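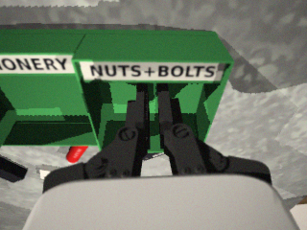 To: Zorkstead Home Canning and Preserving list
Subject: Re: Strawberry jam that won't set (long, sorry)
Date: 22/04/2023

On the list last night, a member in the valley wrote:

> I followed the low-sugar recipe from the Zorkstead handout and ended up
> with 20 half pints of strawberry syrup. It tastes wonderful but it pours
> like maple syrup. I used the powdered pectin that was in the pantry when
> we moved in. Can I save it, or is it pancakes until Christmas? Also, my
> mother always turned her jars upside down to seal them. Is that still
> done? I can't find a straight answer.

Oh, I felt this one in my bones! My first summer with the big kettle I made a batch of apricot that never did set, and we poured it over ice cream clear into the next year and told company it was supposed to be that way.

First thing, go look at the date on that pectin box. Powdered pectin gets weak as it sits, and if it came with the house I would bet on that before I blamed your berries or your stirring. The other thing to check is whether the box is regular or low-sugar. They sit side by side on the shelf in nearly the same colors, and regular pectin needs the full load of sugar or it just won't grab. I've bought the wrong one with my glasses on top of my head more than once.

Before you do anything, give it time. Strawberry can be slow, and I've had jars that sloshed on day one and stood up on a spoon two weeks later. Leave them alone on the shelf, and please don't keep picking them up and tilting them to check (I know, I know, I do it too).

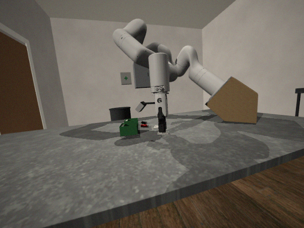 If they're still runny after that, you can cook them over. Don't try to do all 20 at once, though. Open four or five, measure what you have, and follow the remake directions that come in a fresh box of pectin, as the amounts are different for each kind. Get it to a full rolling boil, the kind you can't stir down, and time it from there and not from the first bubbles. Then clean hot jars, new lids, and back in the water bath for the full time in your recipe, with extra minutes if you live up the hill. I'm at 2099 feet so I add five. The people down by the river don't have to bother.

Put a saucer in the freezer before you start. A dab on the cold plate, wait a minute, push it with your finger. If it wrinkles you're done.

Now the upside-down business. My grandmother did it and so did everybody on our road, but no, it isn't recommended anymore. You can get a seal that way and it may not be a good one, and it doesn't take the place of the water bath. Stand them up on a towel, leave them be overnight, and press the middle of each lid in the morning. If one clicks up and down, it goes in the fridge and gets eaten first.

And keep a few jars as syrup no matter what! Stirred into plain seltzer it's lovely, and a spoonful in the pan with pork chops is better than it has any right to be.

While I have you all here, the Jandeo farm stand says the June berries should be on time if we don't get another hard frost, and they'll sell by the flat again. Bring your own boxes. I'm also looking for a replacement gasket for my old Varnex pressure canner, the smaller one. The hardware store only had the large size, and it flops around in there like a wet noodle. If you have a spare in a drawer, I'll trade you two pints of dilly beans for it.

Do write back and let us know what the box says,
your list mom up on the hill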